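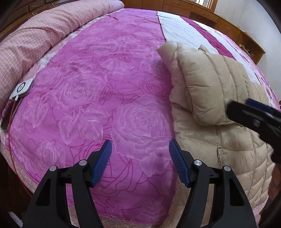

Nov 16, 2021. First really cold morning, so I got the winter things out of the hall closet before work. The beige puffer jacket is on the bed, on top of the pink blanket with the roses, and I still have to decide if it goes to Vikas or stays. He says his old one won't last another winter. I paid 48 dollars for it in October and have worn it two times.

Called Miston about the heater. They have me down as job 2604 and can't come until next week.

Soup for dinner – the last of it. Need to wash the gray scarf and find the other glove. Bed by ten if I can manage it.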